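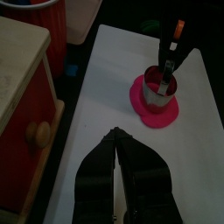
A learning system can only be as good as the examples someone sat down and made for it, and most of the argument in our field is about how many. I think we should argue more about which ones. Gastitz, the manipulation set I worked on until last July, has 3,635 recorded runs. We used to quote that number to visitors as if it settled something. Take a task like cutting shapes from modeling dough. A round metal cutter stands on a flattened pink piece, one gripper is down at the cutter, and the other has its fingertips closed over the white board. It's a small job, but the dough has a lumpy outline, and where you put the cutter matters.

Of those runs, 2,964 began with the materials laid out the same way. The operators were fast by then, and the runs looked clean. The policy trained on them looked clean too, until someone set the dough down a little farther to the left.

The Drulier people took the slower road. They collected 200 runs of one task, changed the starting layout each time, and kept the runs where the operator fumbled and recovered. Their managers didn't like it. A fumble looks like waste on a weekly report. But a fumble followed by a recovery is the only place a system can learn what to do when it's off course.

I'm not against large sets. Tredow is large and I use it every week. What I'd ask is that anyone publishing a count also publish how the starting layouts were chosen, and how many runs were thrown away and why. On Gastitz we had a 22-page operator guide, and it gave one paragraph to variation — the rest was about speed.

4 Jun 2023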